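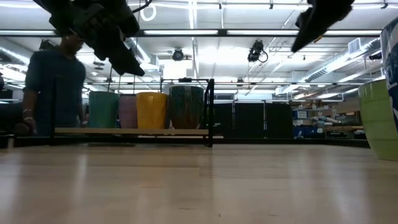
The fourth series of Brindirside went up on 12th January, all of it at once, and by the following evening the people I normally talk to about television had split into those who had finished it and those who had stopped answering messages. I was in the second group. I watched two episodes, went to bed, and had the death of the harbourmaster told to me by a headline the next morning.

I don't mind much about spoilers. My complaint is with the way the thing was released, and with the idea that viewers asked for it.

For its first three series Brindirside came out weekly. It began in November each time and ran through Christmas, and you could follow it without trying very hard. If you missed one you had six days to catch up. The writers knew this and used it. Episodes ended on a question, and the next one usually opened somewhere else, so that you had to wait another ten minutes for the answer as well. It was annoying and it worked.

The new series is written in the same way but served in one lump. Episode three ends with Leemans standing outside the locked chapel, holding the wrong key. On the old schedule that would have been a week of argument. Now the next episode starts by itself before the music has finished, and by the time you have thought about the key he is inside. The script still leaves gaps for the audience to fill and the service no longer gives anyone the time.

Clastico, which took the show over after the third series, says its subscribers prefer to choose their own pace. That sounds reasonable. But a pace you choose alone is hard to share. My sister watched one a night. My neighbour watched all of it on a Sunday with a cold. I couldn't talk to either of them without first working out where they had got to, and after a few careful sentences we generally talked about something else.

Miyuki Furukawa, who wrote much of the second series and none of this one, made a similar point in an interview she gave last year. She said that a serial is partly written by the wait. She was talking about the writers' room, where they used to read letters and posts between episodes while the later ones were still being cut, and could move a scene or drop a joke that had gone flat. With everything finished and delivered months ahead, that stops. Some writers will be glad of it. I think her series was better for it, and you can see it in how the ferry plot, which people disliked, is over by the fifth episode.

There is a fair case on the other side. Plenty of people work shifts, or have small children, and a fixed evening was never much use to them. Old weekly television also had a great deal of padding in it. Ward Lambrechts, whose film column I have read since I was a student, wrote that he would sooner be trusted with the whole book than read to a chapter at a time. I see what he means, but books are read over weeks by most people, and a book doesn't turn its own page after five seconds.

I would also like to see fewer claims about records. Two days after release we were told that this was the biggest launch Clastico had ever had. Perhaps so. The announcement didn't say whether a view meant a whole episode or the first couple of minutes of one, and nothing has been said about how many people reached the end. The first series went out in 2000 to a modest audience that grew each week, because people at work kept mentioning it. A show released all at once has to do its growing on the first weekend. After that it slides down the menu, and the service is already putting something else in the big box at the top.

Rusar, the smaller service, still puts its dramas out weekly, and lets you save them up if you want to binge at the end. Both sorts of viewer are looked after there. Its costume thing about the salt merchants is not as good as Brindirside, but I have had more conversations about it, and I can remember what happened in each episode.

If there is a fifth series I will watch it. The acting is still very good, the 144 minutes of the last two episodes go by quickly, and the chapel scene is as well made as anything in the show. I'd just like to have spent a week wondering about the key. Clastico could put up the first two episodes together, as a start, and then one a week after that, and anyone who hates waiting could come back when it was all there.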